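발표자 노트: 집안일 로봇, 어디까지 왔나
Ikuritz 사내 세미나, 오후 4시

슬라이드 1
인사는 짧게. 제목은 읽지 말 것. 바로 질문부터 던진다. "올해 안에 설거지를 로봇에게 맡길 분 계십니까?" 손이 올라오든 말든 넘어간다.

슬라이드 2
Irnumari 홍보 자료의 숫자 89. 집기 성공률 89퍼센트라고 크게 적혀 있다. 크게 읽어 주고 잠시 쉰다. 그다음에 묻는다. 무엇을 집었을 때인가, 몇 번 시도했나, 실패하면 누가 치웠나. 자료에는 답이 없다. 만두 열한 번 찌면 한 번은 바닥에 떨어뜨리는 사람을 주방에 두겠느냐고 물어봐도 좋다.

슬라이드 3
찜기 작업. 말은 천천히. 둥근 찐빵을 손가락 두 개로 집는 일은 생각보다 까다롭다. 세게 쥐면 눌리고 약하게 쥐면 빠진다. 구멍 뚫린 찜판과 접시 사이의 거리는 한 뼘 남짓인데, 사람이라면 이야기하면서도 하는 일이다. 흰 탁자에 찜기와 접시, 유리 뚜껑이 서로 떨어져 놓여 있다는 점을 짚을 것. 우리 집 싱크대 옆은 이렇지 않다.

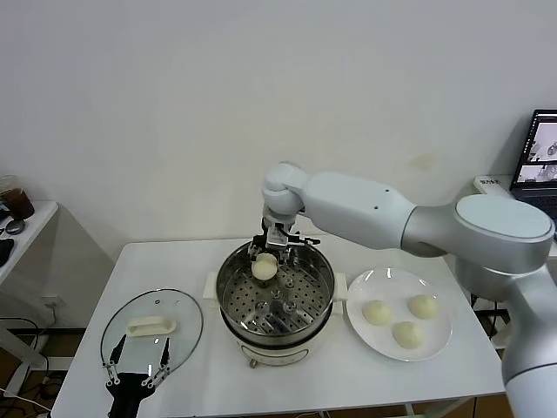

Ullport 쪽에서는 리허설을 듣고 나서, 청소기도 처음에는 문턱 하나 못 넘는다고 놀림받았는데 지금은 다들 쓰지 않느냐, 집기 하나만 안정되면 나머지는 금방 따라온다고 했다. 이 반론은 그대로 소개한다. 내 대답: 청소기는 바닥만 상대한다. 부엌일은 집고, 열고, 닦고, 제자리에 두는 일이 전부 이어져 있다. 하나가 되었다고 다음 것이 따라온다는 근거를 아직 못 봤다.

슬라이드 4
작업장 이야기. Lüthi 포장 라인 검토 건. 같은 상자가 같은 방향으로 오는 구간은 찬성, 반품 분류는 보류. 보류 이유를 물으면 비용표를 띄운다(예비 슬라이드 2번).

슬라이드 5
업체에 요구할 것. 편집하지 않은 영상, 사람이 개입한 횟수, 처음 보는 물건으로 한 시험. 셋 다 받기 전에는 계약 이야기를 꺼내지 않는다.

질의응답은 12월 예산 질문이 나올 수 있음. 금액은 말하지 말고 따로 메일로 보내겠다고 할 것.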